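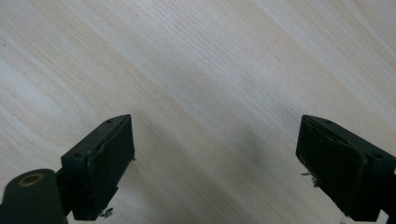
The jaws open over the bare table, seen from the camera on the gripper.

24 Sep 2020

Last time I promised to write about the planner. I must disappoint you, because I did not touch the planner for two weeks. All my evenings went into one number: how wide is the gripper open at this moment, measured only from the camera.

For new readers, Pandinau is my small collection of programs which takes recordings from a hand-held gripper and makes from them something a robot arm can repeat. The position of the hand comes from the tracking part, and this works well enough that I stopped to look at it. The opening of the jaws is a different story. I have no encoder in the handle and I do not want a second cable, so the width has to come from the picture.

My first method was very simple. I cut two regions, lower left and lower right, where the pads always appear, and in each one I searched for the strongest edge between dark plastic and light background. The distance between the two edges goes through a small table, and out comes the width. With the dark green fingers on pale wood you would think it can not fail. It was good on the first recording and I went to sleep happy.

The next recording gave me jumps. The line of the width was smooth, then for a few frames it fell down as if somebody had closed the jaws and opened them again very fast. I blamed the time stamps, and I lost one full evening with the time stamps. They were fine.

When I finally drew the found edges on top of the pictures, I saw two problems. The first is the shadow. It lies on the wood between the pads, soft and gray, and when the hand goes lower the shadow goes darker. At some moment my program prefers the shadow to the pad. The second problem is smaller and more stupid: near the pads there are little silver bits of metal that stick out toward the middle. They look like screw tips or ends of wire. They catch the light, and the edge finder loves everything that catches the light. On the right pad it was sitting on them again and again.

I tried to solve the shadow with a threshold on brightness. Please do not do this. The table has almost white places where the lamp falls, and other places with visible grain, and a threshold which is right for one is wrong for the other. I changed the value in the config file so many times that the history of this file is now embarrassing to read.

What I have now is a template. I took the outline of each pad, with the raised border, and I slide it along the only path the finger can travel. The fingers are rigid enough for this, they move on a known curve, so I need to search only one parameter per side. The border of the pad is a nice feature, it stays visible also when the shadow is strong. The metal bits I simply masked out by hand. Maybe it is not elegant, but they move together with the pad, so one mask per side is enough.

After that I added a check that the left and the right side must agree. The mechanism is symmetric, so if one side says open and the other says half closed, the frame is marked as bad and the width is filled from the neighbors. I allow at most 4 bad frames in a row. If there are more, the recording goes to a folder which I look through myself.

I tested with 600 frames where I had marked the pad corners by hand (this was a long Sunday feeling, with a lot of tea). The jumps are gone in all of them. There is still a small error when the jaws are nearly closed, because the two pads come so near that the templates disturb each other. I think I can live with it until November.

One practical remark about speed. The old version was faster, naturally. The new one searched 100 positions per side in every frame, and on my laptop this was slow like a snail. Now it starts from the last known position and looks only a little to both sides, and it makes the full search only if the score is bad. The score limit is in the config under the name "pad_score_min". If you use your own fingers with another shape, you must make new outlines, and probably you need to change this limit too.

The code is in the Pandinau repository, in the branch "width-template". I will merge it when I have cleaned the drawing tool, which at the moment has the path to my home folder written inside. After this comes the planner, and this time I mean it.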